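Stenville Comics & Collecting Forum > Reading Room > Monthlies

Thread: Is the Rokstead "Fresh Start" worth 11 books a month?

inkwell_bert
So the August solicits are up and Rokstead is restarting the whole line at number one. Again. Eleven titles, all launching inside the same month, all with variant covers, and every blurb promises that "nothing will ever be the same". I've read that sentence on the back of enough comics to be suspicious of it.

I've been getting Louro since the first series. The current run is at 116 and I had sort of assumed I'd still be buying it at 150. Now it goes back to 1 with a new writer and a new costume. Can anyone talk me into this? I'm leaning towards dropping the lot.

mapleleafpanels
Number ones sell. That's the whole explanation and I don't know why we keep looking for a deeper one. My shop orders triple on a first issue and by issue 8 they're back where they started. Then somebody at the publisher notices and we get another number one.

That said, I'll be buying Zorix. The artist is the best they've got.

tram_stop_9
The artist is the best they've got for three issues. Then he needs a break, a fill-in person turns up who draws everyone with the same chin, and he comes back for the last chapter if you're lucky. Go and look at the last two runs. I wouldn't pay full cover price on the strength of a name in the solicit.

gutterspace
You lot have decided it's rubbish before a single page has been printed. I came in on the last relaunch. I'd never have picked up Louro at issue 70-something because I had no idea who anybody was. A clean number one got me in the door and I've spent plenty since.

inkwell_bert
Fair enough, and I don't want to be the bloke at the counter telling new readers they're doing it wrong. But how clean is it? The preview has Louro referring to "what happened at the lighthouse". The lighthouse was issue 94. If you're going to restart, restart. If you're going to carry on, leave the numbering alone.

gutterspace
One line of dialogue. I think a new reader can cope with one line of dialogue.

mapleleafpanels
It's more than one line, to be fair. The Zorix preview has a caption box pointing you to a mini-series that's been out of print for years. I own it and I still had to go and dig it out of the long boxes to work out what they meant. 470 books in those boxes and of course it was in the last one.

tram_stop_9
Was it any good?

mapleleafpanels
No.

coldtype
Long-time lurker here, I keep a spreadsheet of my pull list. Last relaunch I bought every title for the first two months to give them a fair go. After that I kept four. By the end of the year I was reading two, and one of those was out of habit. I did enjoy the first month. It's fun having a big stack and not knowing which ones will be good. I just can't pretend it was good value.

What bothers me this time is the price. The launch issues are oversized, so they cost more, but if you read the small print the extra pages are a backup story that's already been online. I'd call that a reprint and charge accordingly.

gutterspace
Where does it say the backups were online? I've read the solicit twice.

coldtype
Last paragraph under the Louro listing, "first time in print". First time in print means it's been somewhere else.

gutterspace
Could mean it was going to be in something that got cancelled.

coldtype
Could do. I'd still want to know before I paid for it.

inkwell_bert
Rang my shop at lunch. They haven't been told either. The fella there reckons he's ordering low on nine of the eleven and will see who asks. When the people selling the things aren't keen I take that as a sign.
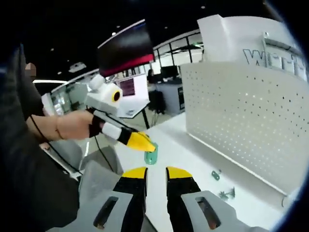 He also said the returnable offer only covers the standard covers, so any shop that goes for the fancy variants is stuck with them. Expect a very full bargain bin by Christmas. I might just wait and do my Fresh Start reading out of that.

mapleleafpanels
If everybody waits for the bargain bin then the two decent books get cancelled along with the nine bad ones. That's how we lost the last decent horror title they had. I'm not saying buy it all, but if there's one you like the look of, pre-order that one.

tram_stop_9
I've heard that one before every relaunch too. It isn't my job to keep a publisher afloat. If they put out four good books in place of eleven average ones I'd buy all four at full price and be happy about it.

gutterspace
Which four would you pick, though? Because I bet we'd all name different ones.

tram_stop_9
Louro, Zorix with a signed promise from the artist, and I'm struggling after that.

coldtype
I'd swap Zorix for the detective one. The writer did a short piece in an anthology a while back and the dialogue sounded like people talking. No capes in the preview either. I've got it down as a maybe.

inkwell_bert
Right, where I've landed: Louro number 1, out of loyalty, and I'll flick through the detective book in the shop. Everything else can wait for the trades. If Louro mentions that lighthouse more than twice I'm done.

mapleleafpanels
Page count on Louro has just been changed on the distributor's site, by the way. It's been cut by 8 and the price hasn't moved.

inkwell_bert
Oh for crying out loud.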